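Cloth keeps creeping out of the finger pads on our hand-held grippers, how do you look after yours?
Nestside community help > Workshop > Grippers and tools
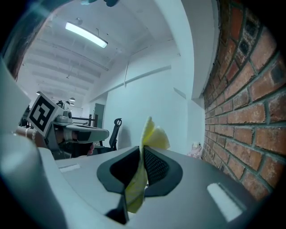 Pascal Aubert
Member, looks after the hand-held pair at Pronthorpe
February 2022

Hello all! First proper post from me, though I've been reading this board for ages and it got me through our whole set-up in January, so thank you for that.

We have a hand-held pair at Pronthorpe, one for each hand, and we use them for cloth work: pick up, pass across, fold, put down. I love this job. There is something very pleasing about feeling a bit of fabric go taut between two grippers when you get the squeeze right, and I've become a complete bore about it at home.

My trouble is with the pads. The pale yellow cloth bunched up between the two halves of the pad is what we practise with, and for the first part of a session it holds beautifully. Then it starts to creep. I pull with the other gripper and the cloth slides up and out a little at a time, and I end up squeezing harder and harder, and by the end my hand aches and the folds are all over the place. I've swapped the cloth for a fresh one and it made no difference that I could feel.

What I've tried so far: wiping the pads with a dry rag, tightening the two screws at the root of each finger, and changing over which hand leads. The screws helped for one afternoon (I was so pleased!) and then we were back where we started.

Things I'd love to know. Do you wash the mesh inserts, and with what? Is there a point where you give up and fit new ones? Our log says 3250 closes on this set but I have no idea if that's a lot. And while I'm here, does the marker plate on top want any care, or do I just leave it be? I've been frightened of touching it, because our tracking is lovely at the moment and I don't want to be the one who spoils it.

Any tips at all very welcome, including "you're holding it wrong"!

Régis Rolland
Long-time member, Lill

Hello Pascal, and welcome! Cloth is the best thing to do with these, I'm glad somebody else has caught the bug.

I'd bet on lint. A dry rag pushes it further into the mesh, so the pad looks clean and feels smooth, and smooth is exactly what you don't want. When I had the same creeping I ran my thumb over an old insert and then a new one and the difference was enormous, like felt against a cat's tongue.

My way of cleaning them, for what it's worth:

Take the insert out if yours comes out. Ours are a push fit and you can lift one corner with a plastic spudger. Please don't use a screwdriver, I've gouged a pad doing that and had to live with a nick that caught every thread going.

Brush it dry first with a soft toothbrush, along the weave and then across it. You'll be amazed what comes out.

Then warm water with a drop of washing-up liquid, brush again, rinse well. Any soap left behind makes it slippery and you'll think you've made matters worse. Leave it flat on a towel overnight. I keep a second set so that one can dry while the other works.

No solvent on the mesh, or on the glue if yours are glued. I used a label remover once and the insert curled up like a crisp.

After that, look at how the two halves meet. Close the gripper gently on a strip of thin paper and tug. Do it at the tip, then the middle, then the root. If the paper is held at the root and slips out at the tip, your fingers are splaying and no amount of cleaning will cure it. You mention that tightening the screws helped for an afternoon, so I do wonder. Take those screws right out, put a tiny dab of removable threadlock on them, close the fingers on a folded card so they sit square, and do them up in turns, a bit on one and then a bit on the other. Mine have stayed put ever since!

As for 3250 closes, I changed mine well after that, but I was picking up sponges and they are kind. A rough towel eats pads. Go by feel, and write down the number when you do change them so you have something to go on next time.

Oh, and try a smaller bite of cloth. A big crumpled wad is springy and works itself loose. Two layers hold far better than a handful.

Skorix
Member

Had this. New inserts fixed it. Didn't bother washing the old ones.

Régis is right about the paper though, do that first.

For the marker: soft dry cloth, don't rub. Fingerprints on the black squares can shine under strip lights and then the tracking jumps about. Check the plate hasn't worked loose on its mount as well. If it rocks, fix it and then do your calibration again, otherwise leave it alone.

Pascal Aubert
Member, looks after the hand-held pair at Pronthorpe

Oh, this is wonderful, thank you both. I did the paper test straight after reading and it's just as Régis said, gripped tight at the root and the strip slid out at the tip with hardly a tug. On both grippers! So the fingers are off, threadlock is on order, and the inserts are sitting on a towel after their bath. The water went properly grey.

I've had a look at the marker plates too and neither of them rocks, so I'm keeping my hands off. Spare inserts ordered, three sets, which my wife says is greedy. I'll put the new numbers up when I've got the fingers square and had a good long go with the cloth, two layers this time.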